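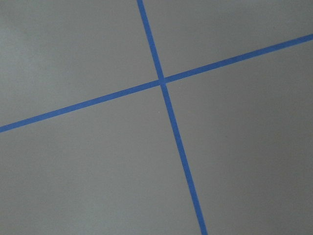 Lavanya Poojary told me on the other board that I'd picked the wrong camera before I picked the wrong gripper, and she may well be right, so I'm bringing the whole mess over here.

Wrist camera: keep the Clunow or go with the Grønli?

Hi all! I've got a small arm on a bench in my garage and I've been swapping two wrist cameras back and forth for most of March. My target is a blue tape cross on a gray surface, nothing fancy. The arm is supposed to find where the strips cross, center over it, and come straight down. After that I want it picking up little machined spacers with a Lurnard two-finger gripper, which I like a lot (quiet, cheap, the pads come off with one screw).

The Clunow is the tiny one. It has a wide lens and it weighs next to nothing. The Grønli is heavier and sees less, but the picture is sharper and it lets me lock everything, exposure, white balance, focus, the works. With the Clunow I can only lock focus.

So my trouble is that with the Clunow the crossing point wanders. I park the arm, don't touch a thing, and the number my script spits out drifts by as much as 7 pixels over an evening. With the Grønli it sits still, but the arm sags a hair under the weight and I have to redo my hand-eye calibration, and I hate doing that. I also tried a red cross and it was worse, no idea why.

Is there a way to calm the Clunow down, or should I just bite the bullet? The Grønli cost me 400 dollars and I can still send it back.

Posted by Virgil Anghel

Luminița Zamfir

I'd bet on your threshold before I'd bet on the camera. Are you picking out the tape by RGB values? If the white balance is free to move, your blue moves with it, and then the edge of your mask creeps in on one side and out on the other. Convert to HSV, keep the hue window generous, and put a floor on saturation. Gray has hardly any saturation so it should drop out nicely.

Then don't use the center of the blob! I did that for months. If one arm of the cross shows more than another (and it will, unless you're dead center already) the centroid gets dragged toward the long arm. Fit a line to each strip and intersect the two lines. Fit both edges of each strip if you can, and take the middle. My own setup went from jumpy to boring in one afternoon after I changed that.

One more thing, do your lens correction first. On a wide lens straight tape comes out a little bowed toward the outside of the picture, and a line fit will happily average that into nonsense.

I've never used the Grønli so I can't help you there.

Mircea Furtună

get the Grønli and be done with it. had a Clunow, threw it in a drawer. also check your cable, mine was tugging on the wrist

Doğukan Avcı

I've run both, on a Broremetti controller, so maybe I can fill in the middle.

What Luminița says about the line fit is right and you should do it whichever one you keep. But some of your drift could be heat. My Clunow moved a bit while it warmed up, and it was worst in the first stretch after plugging in. Leave it powered for a good while before you calibrate, and see if the wandering shrinks. If it does, you have your answer without spending a dime.

About the sag with the Grønli, did you update the tool weight in your controller? I forgot the first time. I'd typed in the gripper and left the camera out, so the arm was compensating for a load that didn't match. On my scale the camera plus bracket came to 77 grams and the gripper with its mount to 608, so you'd think the camera wouldn't matter, but mine sits way out to the side. Put in the center of mass too if your controller takes it. You'll still need to redo the hand-eye once after that, sorry.

For spacers I'd keep the Grønli, personally. A cross made of tape is an easy thing to find and shiny little parts aren't, and locked exposure is going to matter a lot more once you're there. If you were only ever going to chase the tape I'd say send it back.

What angle is your bracket at, by the way? If the cross comes out skewed when you think you're looking straight down, the mount may be tilted, and no camera swap will fix that one.

Virgil Anghel

Tool weight! I never touched it. Still set for the bare gripper. Going out to the garage after dinner, and I'll try the line fit on the Clunow while I'm at it. Mircea, the cable is zip-tied along the forearm but I'll look at that too.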